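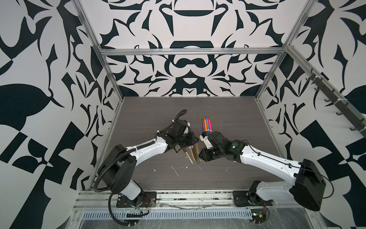

Pluston Two-Arm Bench Kit
Sold by Jalerex Workshop Supply
Category: Bench robotics / Kits and frames
Last revised: July 15, 2024

The Pluston is a two-arm bench setup for people who build at home or share a workshop. It comes as a kit. You supply the tabletop, the wall panels and the computer. We supply the frame, the arms, the grippers and the cabling.

The design started as a personal build by Arsalan Durrani and Lwazi Motaung, who wanted a pair of arms that could sort and hand over small things like pens, pencils and markers without taking over the whole room. Most of what is in the kit is what they ended up using on their own bench.

What you get

Aluminum extrusion for the base rail, posts and crossbar, cut to length
2 arms, white with black joint housings
2 black metal mounting plates
2 black two-finger grippers, plus one white finger for the right arm
Black corrugated conduit for both arms
Hooks for the side rail
White cable ties, one bag
Hex keys and all frame hardware
Printed build guide

Not included: tabletop, wall panels, computer, power strip.

Frame

The base rail runs along the front and both arms bolt to it through their mounting plates. The plates slide before they are tightened, so you can set the arms closer together or farther apart. Start with them wide and move them in later. Check the rail with a level before the plates go on. A rail that is out by a little at the middle will be out by a lot at the fingertips.

Leave the clear film on the metal until the build is finished if you like. It does no harm and keeps the rail clean while you are drilling.

Walls and table

Any flat panel works for the walls. We suggest a large, high-contrast print with no small repeats. Black and white is fine. Darmawan Nasution, who wrote the build guide, tried plain white panels first and went back to a bold pattern within a week.

For the top, pick something with a dull finish. Shiny tops throw glare into the wrist cameras, and scratches and crumbs show up more than you would expect. A gray wood-grain top looks good and is easy to live with, but wipe it down before each session.

Cabling

Run the conduit up the outside of each arm and leave a full loop over the wrist. Tie it loosely at first, move the arm through its whole reach by hand with the power off, then pull the ties tight. Leave a second loop hanging below the base. The hooks on the side rail are for spare cable and can be spaced any way you want.

Allow 7 hours for the frame and arms if you are working alone. Two people can do it in an afternoon.

Grippers

The black fingers have long oval cutouts along the inner side. They are held by screws and can be swapped in a few minutes. The white finger is for light, narrow items, and a bundle of markers is a good first test for it. Start with the gripper open over a clear patch of table and check that both tips sit at the same height in the camera view before you try to pick anything up.

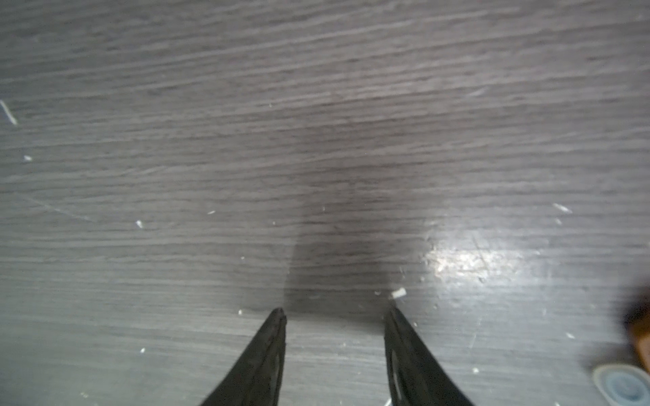
Wrist camera view with the gripper open over a gray wood-grain surface.

If one tip sits higher than the other, loosen the finger screws, line the tips up against a straight edge and tighten again. Window light can also cause trouble - move a lamp or hang a curtain before you start changing camera settings.

Spare parts

Finger pair, black: $42
Finger, white: $9
Conduit and ties: $9
Mounting plate: $42

Questions from buyers

Can I run one arm only?
Yes. Leave the other mounting plate off the rail. The guide has a section on it.

Does it fit the Wostisis bench?
Yes, with the short feet. The Cruickshank bench needs the long feet, so say which one you have when you order.

Can the arms be removed between sessions?
They can, but you will have to set the fingertip height again each time. Volkan Dursun at our parts desk can send the alignment sheet if yours is lost.

Shipping and returns

Kits ship in 2 boxes. Frames can be returned unbuilt within 42 days. Cut conduit can't be returned. The next batch is planned for October, and orders are filled in the order they come in. For bulk orders from schools and shared workshops, write to Shoaib Dhanial at the sales desk.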